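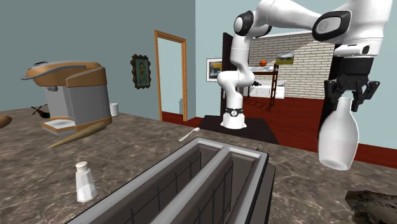

Figure 2. Simulated kitchen with robot arm, gripper holding a white bottle.

4. What the student groups did with their first month

I'll start with the group I got to know best, the one behind Givine, a phone-based homework line run by high school juniors out of a public library branch. When I first sat down with them they had no website, no logo and no adult in charge, just two cell phones and a spreadsheet that kept losing its formatting. They had put up flyers at the laundromat and the bus shelter, and then they waited. I liked them right away, which I should admit, as it probably colors some of what follows.

The calls they got weren't the calls they had planned for. They expected algebra. What came in, over and over, was younger kids (and quite a few parents) asking how to log in to the school portal, how to scan a worksheet with a phone, how to write to a teacher without sounding rude. One of the juniors told me she had reviewed quadratics for a week and then spent her whole first Friday shift resetting passwords. She thought it was hilarious. By the end of the month they had logged 238 calls, and I went through every line of that spreadsheet with a pot of coffee next to me.

I sorted the calls by hand. I tried writing a coding scheme ahead of time, threw it out, and let the categories grow as I read, so please don't take them as anything more official than that. The big split, for me, was between calls where somebody wanted an answer and calls where somebody wanted company while they looked for one. The second kind ran much longer. Those callers would go quiet, you could hear a pencil (the students kept mentioning the pencil!), and after a while they'd say okay, got it, and hang up.

Jurkine went another way. They're a group of seniors who collect used laptops, wipe them, and hand them on to families, and their problem was never demand. It was chargers. People give away a laptop and keep the charger in a drawer, I guess thinking it goes with something else. At my first visit they had 20 machines on a shelf and hardly any way to turn them on. So they stopped asking for laptops and ran a charger drive instead, and that brought in more laptops too, from people who went digging for cords and found the old computer underneath.

I asked both groups how they decided who did what. At Givine it was whoever picked up the phone. At Jurkine there was a sign-up sheet, and behind the sign-up sheet there was a group chat where the real decisions got made - I was let into the chat in my second week and learned more from it than from all my interviews put together. A student who never once spoke in a meeting was more or less running pickups from there.

Traltora is the odd one in the set and I went back and forth on keeping it. It began as a class assignment, so the students got credit, and when the semester ended most of them drifted off. Two stayed. They were pairing teenagers with older neighbors for weekly phone chats, and those two kept up their own calls with no grade attached. I left the group in this section for their sake. If I'd counted only groups that were still meeting, I would have missed them completely, and I suspect earlier work on youth volunteering (including my own, see Abeysekara, Section 2) has missed plenty of students like that.

Something I didn't ask about at first, and wish I had, is rides. Every group had somebody's older brother or aunt driving boxes or people across town. None of those drivers showed up in my notes as members. I only caught on when a Jurkine pickup got canceled over a dead car battery and the chat lit up with people who knew exactly whose car it was. I added a question about transportation in April, but by then I had finished most of the Givine interviews, so the picture there is thin.

The next section takes up the schools, and why the teachers I talked to mostly heard about these projects from parents.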